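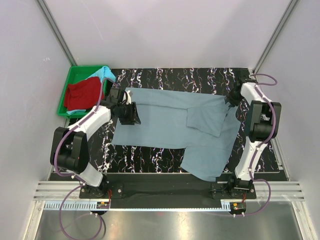
2022-07-31, shirt folding, cell B

Second long session on the short-sleeve task, and the shirts are still winning on points. Both arms were up by mid-morning and I drove until my forearms quit. The slate-blue one is the garment I keep going back to, partly as it shows creases well on the overhead view and partly out of spite. With a gripper on each upper corner and the right half already turned in to make that square-ish flap, it looks like a task that is nearly over. The lower flap, down toward the right arm, has other plans. It was wrinkled going in and every correction I make to it from the leader arms moves the wrinkle somewhere worse.

Notes on the session, in no order except the one I remembered them in.

Count at close: 73 episodes recorded, 13 thrown out. Running total for the folding set is 609 kept. Kumaresan wanted the total higher before we train again, and I wanted lunch, so we compromised and I recorded through lunch.

Of the 13, most were me. Four were late releases, where I thought I had opened the left gripper and had opened it almost enough. The cloth stays on one finger, the arm retreats, and the whole shirt comes along for the ride like a dog on a leash. Two were the right arm catching the fold on the way out. One was a sneeze. The rest I marked "bad grasp" and on replay I can't say what was bad about some of them, so the label needs splitting. Proposed: missed corner, grabbed two layers, grabbed table. The last of these is more common than I'd like. Grabbing two layers when you want one is the thing to watch. On the leader side it feels identical.

On the question of style. Kumaresan and I don't fold the same way, and the data now contains both of us, arguing. He pinches the top corners, pauses, and brings everything over in one slow arc. I go in quick, lift a little, look, and fix it after. Split by operator, the last Barnine checkpoint hovers over the upper corners for a good while and then does half of his move and half of mine. I watched it do this over and over. It is an oddly personal thing to have your indecision averaged with somebody else's and played back at you.

So, from this session on, one script:

Left gripper to upper-left corner, right gripper to upper-right, both close before either moves.
Right side in first, left side second. No freelancing.
Hem fold last.
If a corner drops, put the cloth down flat, go back to it, and keep recording. Do not stop the episode.
Hands off the leader arms only after both grippers are clear of the cloth.

On that fourth one I had been doing the opposite since March, cutting the episode the moment anything went wrong because a messy demo felt embarrassing. The result is a policy that has never seen a dropped corner and, on dropping one, goes on folding the air with complete confidence. Recoveries need to be in there. I did 30 of today's episodes with a deliberate fumble near the start (drop one side, set it down, pick it up again). It's harder than it sounds to drop something on purpose and have it look like an accident. My early ones look like a soccer player going down in the box.

Lag. There was a stretch after the restart when the right follower was trailing the right leader enough that I started leading it, the way you'd lead a duck. You stop noticing after a few minutes, which is the trouble, as the recorded actions then have the compensation baked in. I restarted the bridge process and it cleared. I've tagged the episodes before the restart as suspect and left them in the kept count for now. Somebody less invested in the number than I am should look at them.

Force. The leaders still give nothing back, so all I know about tension is what I can see. When both grippers pull outward on the top edge, the edge goes straight, and then it's straight and tight, and those look the same from the chair right up until one side pops out. Trick that works: pull until the little creases by the left gripper go, then come back in a hair. Hanton's people apparently do this with a tone that rises with motor current. I am willing to try it if the tone is not the one they demoed, which sounded like a kettle with a grievance.

Purple cables. The loop at the top of the right arm is fine in ordinary motion but swings when I retract fast, and on a couple of replays it crosses the corner I'm trying to see. Not touching the routing mid-set, as it would change the look of everything recorded so far. Slower retracts. Please, if you're on shift after me, do not helpfully tidy it. If it snags, stop and write it down and then tidy it.

Bin. Red and the light blue are in the green bin and stay there for the time being. The plan is to finish slate-blue, then do red, then let the policy loose on the light blue without ever having shown it that one. Kumaresan thinks it will be fine because cloth is cloth. I think the light blue will fold once, beautifully, while someone is filming, and never again. We have a coffee on it.

There was some discussion about whether picking from the bin should be part of the same demo. My vote is no. Picking a shirt out of a heap and getting it flat is its own misery, and if we chain it to the fold then every bad pick costs us a whole episode. Record them apart and stitch later. Mac Carthaigh did it as one long task and their write-up has a very cheerful tone for a group with that success figure.

Table surface. The marbled pattern was my idea and I still defend it. On plain black the policy used to key on the edge of the table, and a small nudge of the shirt threw it off completely. With the streaks there is more for it to ignore. Whether it's learned to ignore them or has memorized them like a street map is a fair question, and one I'll answer by rotating the sheet a quarter turn for an eval run. Not this week.

Glare off the metal floor is still there in the bottom of the overhead view. Crop it in preprocessing, same numbers as the last set. Do not put a towel down. Last time there was a towel down, the arms developed an interest in it.

Eval, short one, at the end. Loaded the checkpoint trained on everything up to last session and let it have slate-blue, laid flat, usual start pose. Went for both corners first time. Closed on the left, closed on the right a beat later, brought the right panel in more or less square, and I sat up. Then it paused with the left gripper over the cloth, and paused, and opened and closed it a few times like someone trying to recall a word. I hit stop. Ran it again from the same start and it got the left side in too, crookedly, and skipped the hem altogether. By the scoring sheet that is a partial. By the standards of my own laundry it's a pass.

The pause is, I'm fairly sure, mine. I stop at that exact point to look at the lower flap and decide what I feel about it. I checked a handful of my episodes and the hesitation is in nearly all of them. Kumaresan's have it at the corners, mine have it here, so the policy has inherited both and thinks hard twice. Two options: trim the idle frames in the dataset, or decide faster. I'll do the first and promise the second.

Things to do before the next session:

Split the "bad grasp" label and relabel the 13.
Idle trim script. Bukodthorpe has one, ask for it before writing another.
Look at the bridge log for the lag. It's happened at a restart before, and I didn't write it down then, so consider this me writing it down.
Print the fold script and tape it where the operator can see it without leaning.
Raise the chair. The left leader sits too high for me and just right for Kumaresan, and my left-hand releases are the late ones. I doubt these facts are strangers.
Ask about the current tone from Hanton. Ask about a different tone.

Arms parked and powered down, leaders locked, disk at a level I'd call tolerable. Copy to the server was running when I left. Whoever is in first, check that it finished before you delete anything, and then wait and check again.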